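February
Smaranda Sârbu and Araba Sarpong

3.2 Objects kept on the counter for pour-over coffee

The second part of our study is about the counter itself. In the first part we asked the participants how they make coffee at home, and most of them spoke about beans, water and time. Very few spoke about where they put things down. When we later read the diaries again, we found that the place of each object was mentioned often, but always as a small complaint: the dripper was in the way, the lid had no place, the carafe had to be moved before the kettle could be set down.

We collected 656 diary entries from 30 households in Sellville over a period of six weeks. Each household received the same short instruction, to write down after every preparation which objects were on the counter and which of them had been moved more than once. Entries with only one object were left out of the analysis, and this left 600 entries. The coding was done by the first author and checked by Lenuța Iordache, who did not know which household had written the entry.

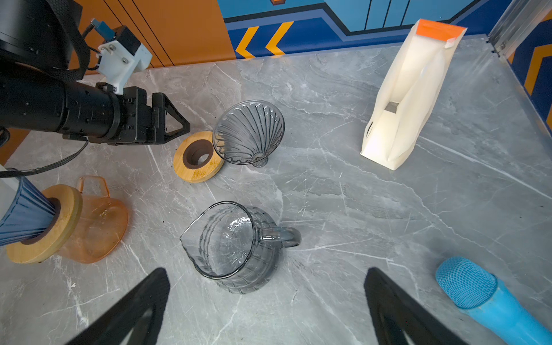

Figure 2. Pour-over equipment on a marble countertop: a clear glass pitcher with a looped handle, a gray glass dripper lying on its side, and a blue dripper held in a bamboo stand on an amber-orange carafe.

We use the word "stack" for any group of objects that rest on each other and are lifted one by one. A dripper, its stand and the vessel under it make a stack of three. The participants treated the stack as one thing while the coffee was running, and as separate things as soon as it was finished. It is in this second moment that the counter becomes full. The dripper is taken off and needs a place, and the stand needs another one. In several households the dripper was laid on its side – a solution which the participants themselves called temporary, although it came back in their diaries week after week.

Glass pitchers were a different case. A pitcher with a handle and a spout was usually put in the middle of the counter and stayed there until the serving. The other objects were arranged with respect to it. One participant wrote that she "parks everything else" when the pitcher is down, and we have kept her verb as the name of the code.

The material of the surface had less influence than we expected. Households with stone counters wrote more about noise and about fear of breaking the glass, but they did not move the objects less. A larger counter also did not help much, as the free space was soon taken by cups and filters. We return to this point in Section 4, where the counters are compared with the tray arrangement proposed by Orozco.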